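# Fitted sheet keeps creeping up at the foot of the bed

Posted in Bedroom & Laundry
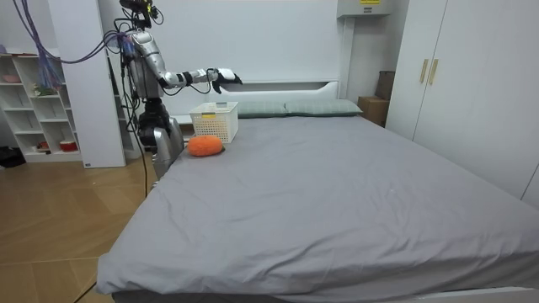

Can I fix a fitted sheet that wrinkles and slides without buying a whole new set? Mine is plain gray, and by Wednesday it has usually let go of one of the bottom corners. I wash it every weekend with the pillowcases and I do smooth it out each morning, I promise!

**Babak Kermani**

Sheet straps will most likely do it, and they cost a lot less than bedding. I fought with this for years (my wife would say I complained about it for years) before I measured our mattress. It was 11 inches deep and the sheet only had pockets for 9 or so, poor thing. Measure yours first, from seam to seam down the side. If the sheet has enough depth, get the short elastic straps with a clip at each end and run one across the underside of each corner. Do the two at the foot first. Put the sheet on diagonally too, head corner and then the opposite foot corner, and pull the slack down the sides before you tuck. Mine are Plument straps and they've lasted 3 winters so far.

**cloltonari27**

I had the same trouble and switched to the deep ones from Ikum. Kind of pricey but no complaints.

**Marnie_19**

Check your dryer, dear! High heat shrank all my elastic. I dry on low now and take the sheet out while it's a tiny bit damp, then stretch it right onto the bed, and it sits so much flatter. Pillows go back on last.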